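Yimyam Counter Demos: remote-control demonstrations for tabletop picking, simulated kitchen
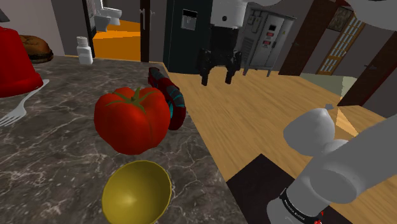
Ehsan Esfahani

Contents
1003 episodes, recorded in simulation by a person driving the arm by remote control. Each episode covers one item on the marble counter, such as the tomato, the fork or the hamburger. Episodes run up to 1646 steps.

How it was recorded
The operator steers the two-finger gripper with a hand controller and closes it with the trigger. Joint positions, gripper opening and camera views are saved at 10 Hz. Milagros Malabanan and Ga-eun Ki drove most of the episodes. Failed grasps are kept and marked "fail" in the index — filter on that field if you only want clean ones.

Known problems
The fork slides more than it should. Fixed in the Brudby branch, not yet merged here.
Episodes in batch 3 have no gripper opening values.
Room layout and object positions change between episodes, so don't hard-code the reach.

Questions go to Ilham Kwok, who looks after the loader.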